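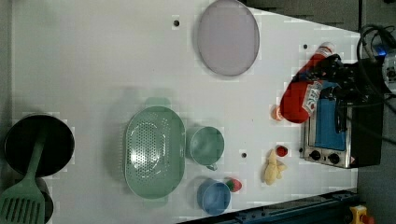
Lavender plate, mint colander, green mug. The strawberry is next to the blue cup.

The Little Kitchen Table, July 2021

I love this set so much! It started with the colander, which I found in a box of odds and ends at the Drorgate market, and from then on every green thing I walked past seemed to be calling my name. The colors are what get me. Mint, sage, a teal so pale you could argue over it all afternoon (Shanthi Saha and I have), and then the toy foods come along in red and yellow and orange and wake the whole table up.

People who have been reading for a while know I can't keep a collection on a shelf. Things should be out where you can pick them up. A cup wants to be next to a plate, a spatula wants a pan, and a piece of toy fruit will look good just about anywhere you drop it. So this page is all kitchen things on a plain white table, and I hope you enjoy poking through it as much as I enjoyed putting it together.

A word about the plate, because I get asked about it more than anything else. It's lavender, with a slightly darker rim, and depending on the light it goes gray or a little pink. I paid 4 dollars for it in Sisden and would happily have paid more. Against white it's lovely. Against the greens it's even better, and I keep telling anyone who will listen that lavender and mint belong together (my kitchen curtains are next).

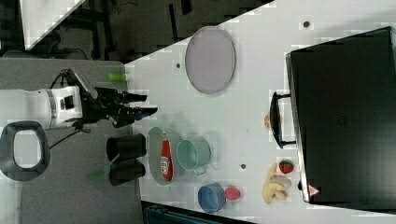 Snack bags were Digby Costigan's idea, and I'll admit I was against it. I had this notion that everything should be soft and pale and matching. Then he set a bright red chip bag down on the pale green and I gave up on the spot. It was perfect! A real kitchen has a bag of chips lying around, after all, and the red does something wonderful to all that green. If your own collection is looking a bit sleepy, try one loud thing in the middle of it before you go shopping for anything else.

I feel the same about the black pieces. For years I passed over dark cookware at sales and went straight for the pastels, and now I think a few dark shapes are what keep the pale ones from floating away. Lorraine Kereama has been saying so since the first meetup, and she has been very gracious about being right. She also has 23 mugs, all green, and says she is finished. We'll see.
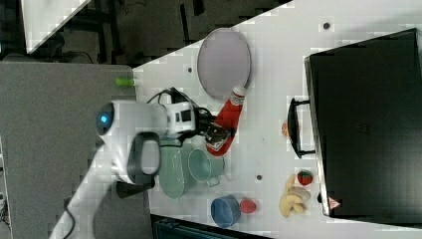 Ketchup! Every play kitchen needs ketchup. I think the squeeze bottle is the piece I'd save first if I had to choose, because everyone who sees one gets it right away. Kids go straight for it. So do grown-ups, and then they start telling you about the one their grandmother had. I like the shape, I like the white cap on the red, and I like how it turns anything near it into lunch.

Pitchers are harder to come by. I must have looked at some 55 of them before I settled on sage green as the color to hunt for, and there are still very few around that sit nicely with a pale teal mug. If you spot one at the Stadero swap, please write to me. I'm also after a lid for a small pan, any dark color, and a second blue cup. I'll trade a very handsome toy pear for either one.

For anyone just starting out, my advice is to buy the food first. It's cheap, it's cheerful, and it tells you what dishes you need. A strawberry asks for something small. Bananas want room to sprawl. You can wash most of the hard pieces in warm water with a drop of dish soap, then dry them on a towel overnight. Go easier on anything soft, and test a corner if the color looks like it might run. 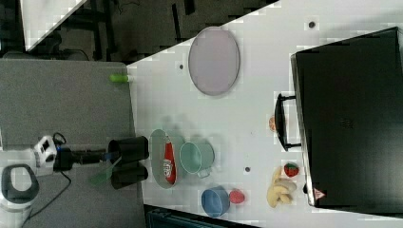 Mint cup on its side, red snack bag in the basket, and the strawberry and bananas keeping each other company.

Maxine Stubbs wrote to ask if I sort things by color when I put them away. I don't! Cups go with cups, fruit goes in a shoebox, and the big plate lives on top of the fridge where I can see it while I make coffee.

The next gallery goes up in August and will be all breakfast: egg cups, toast, a butter dish I'm very excited about. Send me your breakfast things if you have them, chipped ones too.

Maxine Brunton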